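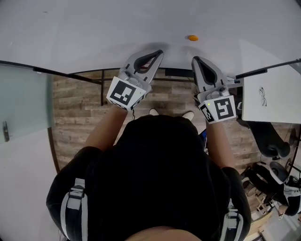 Are small orange balls worth buying in bulk?

If you run a lot of coordination drills, sorting tasks or tabletop games, they usually are, and if you need a handful for the den you should buy a handful somewhere cheaper.

Stinilton Plain Orange Balls
Sold by Odeva
Bag of 100, or case of 2,000

We were slow to stock these. Plain orange balls are one of those categories where every supplier says the same five things and about two of them are true. The sheet that came with our first Stinilton bag promised "superior visibility," "pro-level roundness" and "endless uses." I crossed out the third one straight away. Ngân Ung in our returns department asked me to cross out the second one too, and after rolling a bag of them across the packing bench I agreed with her.

So what is left is a small ball, close to table tennis size, in a strong yellow-orange with a smooth, matte surface. It rolls. It bounces a little. It is light enough that a desk fan will move it, so think about where you plan to set up.
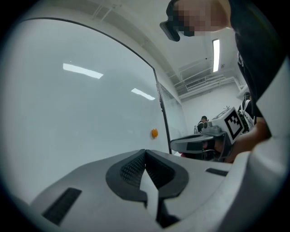 White curved panel, black edge strip, small round spot of orange.

Color

Color is the part of the sales sheet I stopped arguing with. Orange on white is easy to find across a room, and a matte surface gives you less shine under strip lights than a glossy one. Stinilton also sells a white version and says it is "equally versatile." We don't carry it. Most of the people who order from us work on white or pale gray tops, and I can't see the sense in hunting for a white ball on a white table.

Batches do vary. We opened a May case next to an older one and the newer balls leaned a shade more yellow. You won't notice inside one bag. If you need every ball to match, for filming or for a color exercise, order all you need at once and ask us to pull from a single carton.

Roundness and bounce

They have not been tested for match play and we don't sell them for it. Stinilton's own wording is "table tennis style," and the word "style" is doing plenty of work there. Spin one on a flat surface and some will wander. That is no trouble if the job is picking up, passing, dropping into a cup or rolling down a chute. For a real game, buy rated balls from a table tennis shop and pay the difference.

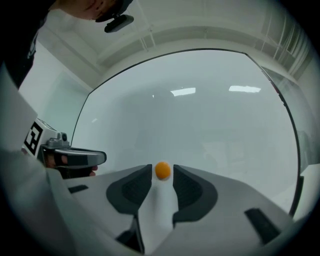

The surface is where I have fewer complaints. It has a bit of grip when dry. With hand lotion or cleaning spray on it, it has almost none, so wipe the balls down and let them dry before you put them out. Warm water and a drop of dish soap will do. Skip solvents. Đạt Triệu tried one on a stained ball for us and got a dull patch that stayed.

Squeezed too hard, they dent. A shallow dent will sometimes come out in warm water, though I wouldn't plan on it. Treat these as a consumable — the sales sheet says "built to last," and I would like to know how long they had in mind.

Tables and edges

A light ball on a smooth top goes wherever the top tells it to. Before ordering more balls to replace the ones you keep losing, check that your table is level. A raised lip helps, and so does a strip of foam tape along the far side. Some tops curve at the edge, and a ball that reaches the curve is going on the floor. We used to sell a Prarnex rolling tray to go with these and dropped it: the lip was too low to stop anything moving faster than a crawl. 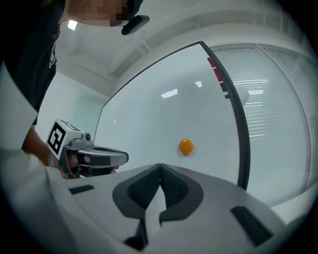
For repeated pick-and-place practice, start with one ball and a plain surface, then add a cup or a shallow dish. Anqi Feng, who put together our drill card, likes to change the starting spot every few turns so that people don't learn the position by heart. The card is free with any order and also free to download, so please don't order a bag to get it.

What you get

Bag of 100: a clear bag with a tie closure. The tie is poor. Have a lidded tub ready.
Case of 2,000: bags packed in one carton. It is bulky for what it weighs and shipping is charged on size.
Price for the case: $149. Bags are priced at checkout, and two or three of them will look expensive next to the case. They are. Splitting a case with another group makes more sense if you have one nearby.

Not included: tray, cups, net, storage tub.

Not suitable for children under three, or for dogs of any age.

Returns

Unopened bags can come back for a refund. Opened bags can't, unless there are split balls in them, in which case send a photo and we replace the bag. Orders over 200 bags are made to order and are not returnable, so please take a sample first. Samples are two balls in an envelope, and they leave here on Tuesday.

From buyers

"Fine. Orange. Three had visible seams, which I was warned about." — Tươi Lò

"I bought the Cao ones before and these are the same ball in a different bag as far as I can tell. Cheaper though." — Nghĩa Từ

We put the second comment to Stinilton and were told that they don't discuss their manufacturing. Make of that what you like. If you already have Cao balls and are happy with them, keep using them.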